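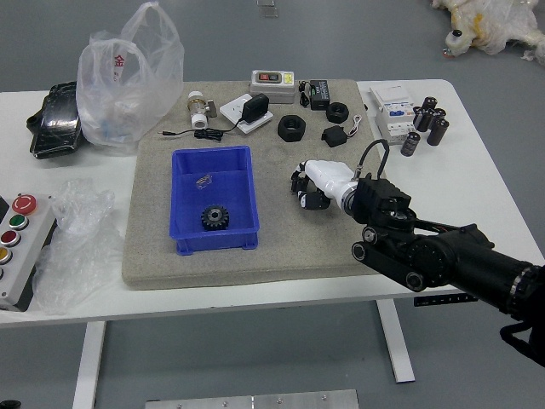

Pues por fin fui a Claser. Llevaba desde octubre detrás de la visita, y entre que cambiaban las fechas y que a mí se me pasaba contestar los correos, casi me quedo otra vez sin plaza. Claser, para quien no lo conozca, es un taller de relojes de pared y de sobremesa que está a las afueras de Narniro, pasado el puente viejo, en una nave de ladrillo que por fuera parece una panadería industrial (yo pasé de largo dos veces con el coche, y eso que tienen el nombre pintado encima de la puerta).

La jornada de puertas abiertas empezaba a las diez. Éramos un grupo bastante variopinto: una pareja que había traído un reloj de cuco en una caja de zapatos por si se lo miraban, unos estudiantes de formación profesional muertos de sueño, un señor que lo sabía todo y nos lo iba contando a la vez que la guía, y yo. La guía se llamaba Charmaine Matlala y tenía una paciencia infinita con el señor. Cada vez que él se adelantaba, ella le decía «exacto» y seguía por donde iba.

Primero nos metieron en la sala de madera, donde hacen las cajas. ¡Qué olor! A mí me pierde el olor a cola caliente y a serrín, me recuerda al garaje de mi tío. Tienen los tablones apilados por especie, nogal, cerezo, algo de fresno, y los dejan reposar una temporada larguísima antes de tocarlos. Nos enseñaron una caja a medio barnizar con la muñequilla, a mano, con unas pasadas en forma de ocho que parecen facilísimas hasta que te dejan probar. Me dejaron probar. Mejor lo dejamos ahí.

Luego vino la parte de los mecanismos, que era a lo que yo iba. Selim Kırmızıgül lleva allí media vida y es el que corta las ruedas. Habla bajito, así que tuvimos que arrimarnos todos a su banco como pollitos. Nos explicó que en un reloj de péndulo casi todo se reduce a que unas ruedas grandes mueven a unos piñones pequeños, y que la gracia está en que los dientes se rocen lo menos posible. Sacó una rueda de latón con un diente mal rematado y nos la fue pasando para que buscáramos el defecto. Nadie lo vio. Él lo encontró pasando la uña, con los ojos en otra parte, mientras le contestaba a alguien.

Me gustó mucho que no nos vendieran la moto de que todo es artesanal. Los péndulos vienen de fuera, las esferas esmaltadas también, y el modelo más barato, el Han, lleva un movimiento comprado que ellos revisan y ajustan. El bueno, el Cakska, sí que lo hacen entero en casa, y se nota en el precio: 2992 euros con la caja de cerezo. Se me escapó un silbido. Charmaine se rió y dijo que es lo que hace todo el mundo al llegar a ese punto del recorrido.

La sala que más me impresionó fue la de prueba. Es un cuarto alargado, sin ventanas, con más de 100 relojes colgados y todos en marcha. Yo esperaba un escándalo y lo que hay es una especie de lluvia, un repiqueteo continuo al que te acostumbras en un momento – hasta que dan la hora. Nos pilló a las once en punto, creo que a propósito, y la mitad del grupo pegó un bote. Cada reloj pasa ahí 40 días antes de salir, y Anisa Sumampouw, que se encarga de los ajustes, los va apuntando en fichas de cartulina con lápiz. Le pregunté si no le molestaba el ruido y me dijo que lo que le molesta es el silencio de su casa cuando llega.

También nos contó una cosa en la que yo no había caído nunca: que un reloj de péndulo que en el taller va perfecto puede parársete en el salón porque la pared no está a plomo, o porque el mueble cojea. Le llegan relojes devueltos por «averiados» que solo necesitaban un cartoncito debajo de una pata. El de mi abuela lleva años parado en el pasillo. Ya os imagináis lo primero que hice al volver.

(Anduvo dos días y se volvió a parar, así que algo más tendrá.)

A media mañana hubo café en el patio, con unas rosquillas de anís muy ricas, y ahí se me pegó Chin-lung Chu, que había venido desde bastante lejos solo para esto y colecciona despertadores. Me estuvo enseñando fotos en el móvil, estantería tras estantería. Quedamos en vernos en la feria de relojería del año que viene, y como lo dijimos los dos con la boca llena no sé si cuenta.

La última parte era la charla de Wen-hsiung Kwan sobre restauración, y aquí va mi única queja. La charla era estupenda, con un reloj de sobremesa desmontado pieza a pieza y toda la historia de sus reparaciones anteriores (alguien lo había arreglado una vez con un trozo de horquilla del pelo), pero la dieron en la entrada, de pie, con gente pasando hacia los baños, y desde atrás se oía la mitad. Con unas sillas y la puerta cerrada habría sido lo mejor del día. Aun así, me quedé con una idea que repitió bastante: que antes de limpiar nada hay que mirar mucho, porque el polvo y el aceite viejo te dicen por dónde ha sufrido el mecanismo.

Cosas prácticas, por si os animáis. La visita es gratis pero hay que apuntarse, y las plazas vuelan. Dura unas horas y estás de pie casi todo el tiempo, así que calzado cómodo. Aparcar es fácil si llegáis pronto; si no, hay que dejar el coche junto al polideportivo y subir la cuesta. En la tienda hay cosas pequeñas para los que no llegamos al Cakska: llaves de cuerda, aceitito para bisagras, postales con despieces. Yo me traje una llave que no le sirve a mi reloj. Lo comprobé en casa, claro, en vez de llevar la medida apuntada.

Al de los cucos, por cierto, sí se lo miraron. Salió con la caja de zapatos bajo el brazo y una hoja con el presupuesto, bastante contento.

Última actualización: 19 de abril de 2022

Entradas relacionadas
Una mañana en el molino de papel de la ribera
El reloj de mi abuela, primera parte: no lo toques
Dónde comer en Narniro sin reservar
Mercadillo de octubre: lo que compré y lo que debí comprar
Cómo embalar un reloj de péndulo para una mudanza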